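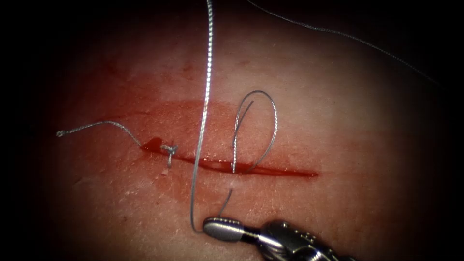
Tip 2: Back up your mod folder before you touch the load order

Everyone says the Ulia manager can undo a bad install. I have my doubts – it restored my textures once and left the old meshes sitting in the override folder. Copy the whole thing to another drive first. Mine has 200 files and takes 10 seconds.

Don't trust "cleaner" tools either. Odance claims to find duplicates, but it flagged two robes that only shared a name. Sort by file name and check by hand.

Ylva Myklebust's renaming sheet is fine for small folders. Past 100 files I'd want to see proof.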